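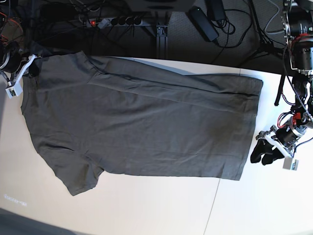

When does a folding episode count as a success?

Our two-arm cell folds t-shirts and we log every run. The lab sheet says "folded" and nothing more. Two of us scored the same 128 episodes and disagreed on far too many. Is there an accepted rule?

Posted by Hedomham

Write the end state down before you record anything. Ours: sleeves inside the body outline, hem level with the collar, both grippers open and clear of the cloth. Fix a time limit too - we use 85 seconds. A run that misses any one of these is a fail, with no half points. Have a second person score a sample blind, then reword whatever they read differently.

Posted by Kramer

Agree with Kramer, except on half points. Log the stage reached as a separate field. Don't delete failed runs.

Posted by Loven

just go by eye, after a few hundred you know a good fold

Posted by Plallwood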